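About the Jundside Workshop

Jundside is a shared workshop on the ground floor of the old Montecinos building in Stultton. We have 30 members, two long benches, a lathe that needs patience and a website that gets updated when it rains. Most of what is built by our members gets built at home, on kitchen tables and in bedrooms, and comes in for the parts that need a drill press.

Our longest-running build is called Cema. It is meant to handle clothes.

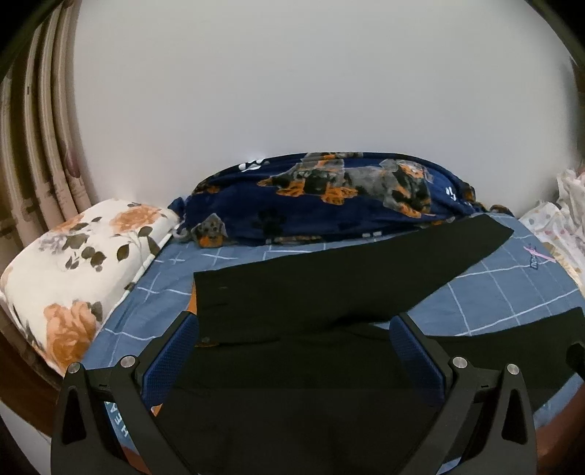 Dark trousers, a patterned bed and two gripper fingers.
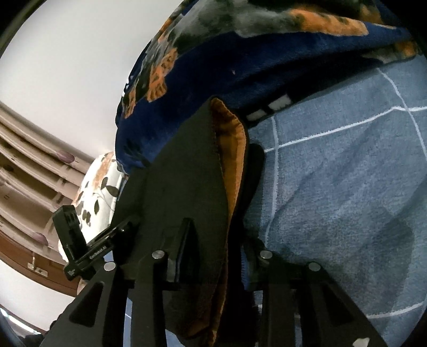 We should say early that we don't expect Cema to fold your laundry. Plenty of people have promised a machine that will, usually with a nice video and a date, and the dates go by. Cloth is miserable stuff to automate. It has no fixed shape, it slides, it hides its own corners, and black cloth hides them best of all. A bolt stays where you put it. A pair of pants does what it likes.

So the build is smaller than the name on the door might suggest. The first part is picking up one garment by a sensible spot. The second is putting it down again somewhere useful. We have a notebook with 146 attempts in it, and a fair number of the entries say only "slipped" or "got the sheet too". Members who joined hoping to see a butler have been let down, and we would sooner do that on this page than after they have paid.

Some of us doubt the thing is worth doing at all. A person can fold pants in a few seconds while thinking about dinner, and a machine that does it in four minutes for the price of a used car is hard to love. That argument comes up at most meetings and has never been settled. The work goes on anyway – the people who think it's pointless are often the ones who stay late with the soldering iron.

What membership gets you: bench space on open evenings, use of the shared tools once you've been shown how, a shelf, and opinions on your wiring. What it doesn't get you is a course or a certificate. We are not a startup either, and have turned down two offers to become one. Almost 1000 dollars of last year's money went on motors, several of which are still in a drawer marked "maybe".

We're closed for most of August, when the building gets too hot to think in. The rest of the year, come by on an open evening and ask to see the notebook. If you have built something that grips fabric reliably, please bring it. We'd like to see it work more than once before we get excited.

Page last updated Sun 4 July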